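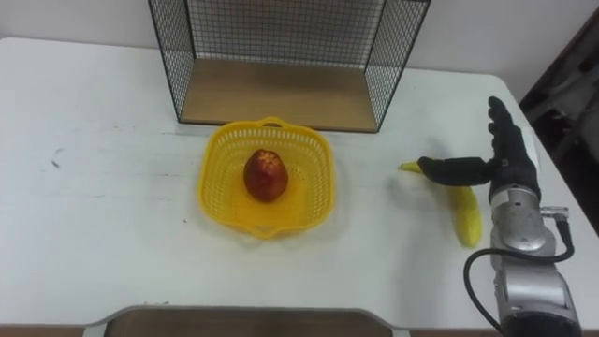

The yellow basket and the wire shelf, on the white table.

9/6/24

Second week in Skasgate and I begin to like the small kitchen. I carried the shelf with me on the bus from Ballurness, 62 kilometers, holding it on my knees like a child. It is only black mesh and a board of pale wood, but at home it always held the tea and the salt, so I wanted it.

The table is white and shows everything. I rubbed the little dark marks on the left side for a long time with baking soda and they stay. The landlord says they are older than him. Good, then I leave them.

Today I bought fruit at the market, three pieces, and two I ate on the way up the hill. So only one red one came to the basket. It looks a bit lonely in there, but I like this red on the yellow. My mother would fill the basket until it is heavy. I will buy more when I am paid, maybe pears.

Must still write to Gudville for the rest of my boxes. The cups are there, and my good knife. Tonight soup again.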